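Dretlow joint

The Dretlow joint is a method of finishing the seam between two sheets of drywall that meet without tapered edges, known in the trade as a butt joint. It is used in home remodeling, mainly on ceilings and long hallway walls, where a butt joint is hardest to hide and most likely to be pointed out by a visiting relative. The method takes its name from the town of Dretlow, where a remodeling firm called Grevora used it on a row of attached houses and then spent several years being called back to explain it.

Background

Drywall sheets are made with a slight taper along their long edges, so that tape and joint compound can fill the hollow and finish flush with the face. The short ends have no taper. When two short ends meet, the tape has to sit on top of the board, and the finisher must spread compound over a wide area on either side to disguise the hump. A well-made butt joint is still a hump, only a very gradual one.

Installers have long dealt with this by using longer sheets, by placing the ends where cabinets will cover them, or by choosing a textured ceiling. The last of these was so popular in its day that a fair share of present remodeling work consists of scraping it off again.

Method

In a Dretlow joint the two ends are made to meet between framing members instead of on one. A strip of plywood 6 inches wide is placed behind the gap, with a thin cardboard shim glued along each of its long edges. When the board ends are screwed to the middle of the strip, the shims hold the outer part of the board forward and the ends are drawn slightly back. The result is a shallow valley that can be taped like any factory edge.

The valley should be no deeper than the tape and two coats of compound can fill. Overtightening the screws breaks the paper face of the board, at which point the screw holds nothing and has to be joined by another one nearby. Early descriptions of the method call for a screw every 2 inches, a spacing that later installers have found generous, chiefly to the makers of screws.

Compound is applied in thin coats, each left to dry before the next. Grevora's own instruction sheet allowed a full day per coat. Surviving copies show this figure crossed out in pencil and replaced with shorter ones, in several different hands. 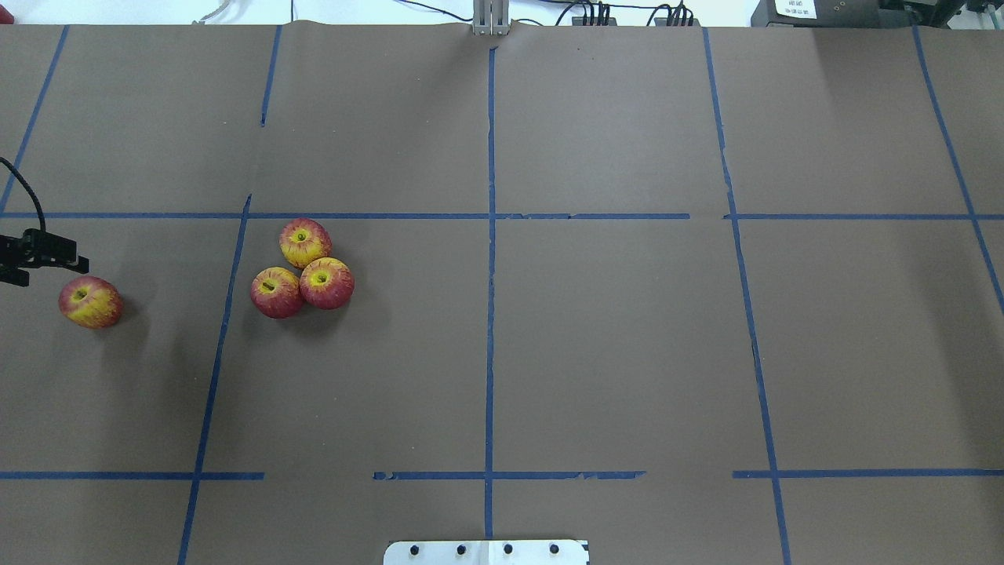
Sumampouw, in a letter to a builders' newsletter, objected that the whole procedure was "a great deal of carpentry to avoid a little plastering," and that anyone with a wide knife and some patience could get the same ceiling by feathering the compound out far enough. The letter drew more replies than any other item in that year's October issue, most of them agreeing about the wide knife and disagreeing about who had the patience.

Variants

The best-known variant is the Mallus strip, a factory-made backing piece with a shallow curve pressed into it, so that no shims are needed. It costs more than scrap plywood and saves the installer the trouble of gluing cardboard. It was first sold in cartons of 300, a quantity suited to hotels and to homeowners who had not read the label.

A second variant leaves out the glue and staples the shims in place. It is quicker, but the staples have to lie flat, and those that don't may leave a small ridge along the edge of the valley. Some finishers use no shim at all and plane the back of the board by hand. The practice is discouraged on account of the dust, and also on account of the boards.

Use and reception

The Grevora houses contained some 966 butt joints of this kind, according to the firm's invoice, which charged for each one separately. The owners disputed the bill but not the ceilings. Most of the joints were still free of visible cracks when the houses were next repainted, although several of the closets had been finished in the ordinary way and went unremarked.

The method has never become standard. Production crews are paid by area and see little reason to stop and prepare a strip, while amateurs tend to learn of it after the ceiling is up. It remains most common in small remodeling jobs with large windows, where low sunlight rakes across the ceiling in the evening and shows up everything the finisher hoped was finished.

Many installers now use some form of backing strip without giving it a name. In Dretlow itself the joint is generally called a floating butt – a term that predates the Grevora job and has proved harder to print on a brochure.

See also

Butt joint (drywall)
Joint compound
Popcorn ceiling
Raking light

This article was last revised on 13 December 2019.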